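7.2 Arm stops inside an open appliance (fault 3)

The Mekon controller raises fault 3 when the arm meets more resistance than expected. In refrigerator tasks the usual cause is contact with a shelf edge or an open drawer.

CAUTION: Do not pull the arm out by hand while the drives are on.

1. Press Stop on the Pronix panel. Wait 2 seconds for the brakes to set.
2. Open the log and note the last joint that moved.
3. Load the same start position in the simulator.
4. Step through the reach at low speed. Check the clearance between the wrist and the shelf, then between the lower links and any open drawer.
5. Move the approach point away from the contact and save the path.
6. Clear the fault and run the new path once with the shelf empty.

Note: The log keeps the last 1000 entries. Export it before you restart.

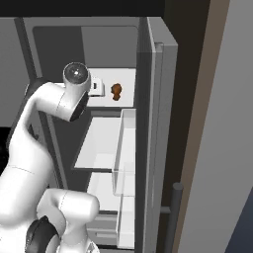 Can I clear fault 3 without changing the path?
The controller will let you, but the arm will stop again at the same point if the obstacle is still there. Correct the path first.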